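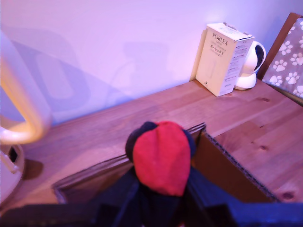
Hand Grinder and Coffee Corner FAQ

I get a lot of the same emails about my little coffee table setup, so I finally put the answers in one place. I'm a home coffee person with a small blog, no training, and a lot of opinions!

Which grinder is it?

It's a Porlex, the hand-crank kind. The name is on the front of the box in English and again in katakana. Mine came in the mail, and yes, I'm keeping the box, please see further down.

Why a hand grinder when electric ones are so easy?

Noise, mostly. I'm up before everyone else in the apartment and my old electric one (a Plesix) sounded like a lawn mower in a bathtub. I also like having something to do with my hands while the kettle heats up. If you make coffee for a crowd every morning, go electric. I make one mug, sometimes two on a weekend, and hand grinding suits me fine.

How much do you grind at a time?

My usual mug is 19 grams of beans. I weigh them first and put them straight in the grinder, so there's never a half-ground leftover sitting in there going stale. If I want a second mug I just start over. It's a bit of an arm workout but you get used to it.

Do you wash it before the first use?

I don't wash mine with water right away. I wipe the outside with a soft cloth, then run a small handful of cheap beans through it and throw those grounds out. Then the good beans go in. Check the leaflet that comes with yours though - if it tells you something different, go with the leaflet and not with me.

What grind setting should I start with?

Somewhere in the middle, then taste. Sour and thin? Go a little finer. Bitter and kind of harsh? A little coarser. Change it a click or two at a time and write it down, or you'll be like me, standing there in January trying to remember what you did in the fall. I keep a sticky note inside the cupboard door.

What beans do you use?

Right now it's a medium roast from Grivotden, a tiny roaster that sells through its own site. Before that I had a bag from Bunnag that was darker and more chocolatey, and I'd happily buy that one again with milk in mind. I open one bag at a time. Two open bags means one of them gets forgotten, every single time.

Do you keep the packaging?

The product box, yes! I keep the leaflet in it and any spare bits, and it stands up against the wall at the end of the table where I can grab it. I also travel with the grinder sometimes and I'd rather have the box than wrap the thing in socks again. Brown shipping boxes are another story. I open them right there on the table, check every flap for small parts and paper, and then flatten them for recycling. Well, I try to. One usually hangs around for a few days.

Isn't the table kind of small for all this?

It's a light wood tabletop pushed right up to a plain white wall, and I like it that way. Things that live on it have to earn it. The scale and the mug come out when I need them and go back in the cupboard after. I have a Furkero tray I use under the grinder to catch stray grounds, and honest to goodness it's the best 4 dollars I've spent on coffee.

How do you clean the grinder week to week?

A dry brush, mostly. I take it apart, brush out the burrs and the chamber, tap it over the sink and put it back together. Lay the parts out in the order they came off - I lost a whole evening once because I got two pieces the wrong way around. Allow 25 minutes your first time. After that it goes a lot quicker.

Can I email you a question that isn't on the page?

Sure, the contact form is in the menu. I read them all, usually with a mug in hand, and I add the good ones here when I get a chance.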